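Dinesh Dissanayake
Thread on front-loader care and keeping whites white, from a stacked washer and dryer in a closet-sized laundry room at Clenholm. Mostly maintenance, some sorting.

Dinesh Dissanayake
Background. The building had a shared laundry until November. Now each unit has its own stack in a cabinet. The leaflet that came with the keys was one page long and spent half of it on the door lock. I have been keeping notes in place of a manual.

Dinesh Dissanayake
Gasket first. The rubber ring at the front of the drum has a fold at the bottom, and water sits in that fold after every cycle. So does lint, hair, and whatever was in the pockets. Wipe it with a dry cloth, pulling the outer lip toward you so you get underneath.

Dinesh Dissanayake
Leave the door open between loads. Ours swings to the left, so anything on the floor on that side gets in the way. I try not to let things pile up there and check before swinging it shut.

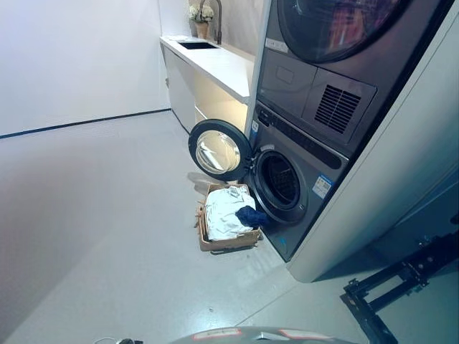

How full should the drum be for a load of cotton whites?
Loosely filled, with a hand's width of space above the clothes. Packed tighter than that, the cotton can't drop and turn over, and the detergent stays in the folds.

Dinesh Dissanayake
Related: underloading is also a problem. One bath towel by itself will sit on one side of the drum, the machine will fail to balance it, and the spin gets cut short. Add two or three similar items and run it again.

Dinesh Dissanayake
Detergent. Most people use too much, and I was one of them. The scoop in the box is sized for a full, dirty load in hard water. Our water is soft. I went down to half a scoop and the stiff feel in the T-shirts went away after a few washes.

Dinesh Dissanayake
If you want to check for leftover detergent, run a rinse-only cycle with clothes you have already washed and look through the glass. Suds mean you are overdosing. I got a lot of suds the first time.

Dinesh Dissanayake
Sorting. Navy is the color that causes trouble in a white load. Black gets noticed against white cotton. Navy does too, in daylight, but at 6 a.m. under one ceiling bulb it gets filed under "dark thing, deal with it later" and then it goes in with everything else.

Dinesh Dissanayake
The procedure I settled on is to go through the basket on the floor before anything goes into the drum. Top layer off, darks set aside, then reach down and turn the rest over once. Socks hide inside sleeves. Check the sleeves.

Dinesh Dissanayake
New navy cotton gets washed alone, cold, at least 3 times before I trust it anywhere near pale colors. A quick test for older items - damp white cloth, press it on an inside seam, hold for a minute. Any blue on the cloth and the item stays with the darks. 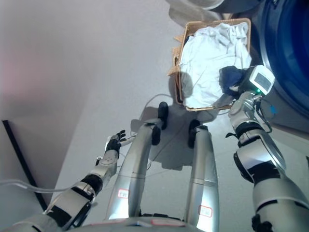
Bořivoj Havlíček
I'd skip the seam test and just use a color catcher sheet in every mixed load. Cheaper than replacing shirts, and you can see afterward how much dye came off. Also, do you really take everything out of the basket each time? Mine goes straight in.

Dinesh Dissanayake
The sheets work up to a point. They pick up loose dye in the water. They do much less when a wet navy item is left lying against a white one after the cycle ends, and that is how I lost a pillowcase. And I don't take everything out, only the top layer. The rest gets turned over in place.

Dinesh Dissanayake
If a transfer does happen, keep the piece out of the dryer. Heat makes the dye much harder to shift. Rewash it wet, right away. If that fails, soak it in oxygen bleach overnight, following the packet for the dose and the fabric. The pillowcase had already been through the dryer. It is a cleaning rag now.

Dinesh Dissanayake
Baskets. I like woven ones for air flow, since a damp towel in a solid plastic tub smells by the next day. The drawback is the rim. Once the weave starts to fray it will snag knits. I sand rough ends lightly and trim the long ones with nail scissors. A cotton liner also helps, and it can go in with the whites.

Dinesh Dissanayake
Don't store a woven basket against the machine during a spin cycle. The vibration walks it across the floor, and the corners rub.

Dinesh Dissanayake
Dryer, briefly. Lint filter after every load. Stacked units make this easy to forget, with the door up at head height and the basket down at your feet. I tied it to emptying: clothes out, filter out, filter back, door shut.

Dinesh Dissanayake
Monthly list as it stands:
Empty hot cycle, no clothes
Drain filter, with a shallow tray and an old towel under it
Detergent drawer out and rinsed
Gasket fold, properly, with a toothbrush
Dust off any vent grilles

Dinesh Dissanayake
The drain filter gave me 20 cents, a collar stay, and a hair tie on the first cleaning. Open it slowly. There is more water behind it than the tray will hold, so close it, empty the tray, and go again.

Dinesh Dissanayake
Still open: whether the short cotton program gets towels clean enough. I have been alternating it with the long one and can't smell a difference yet. Will add to this thread after a few more towel loads.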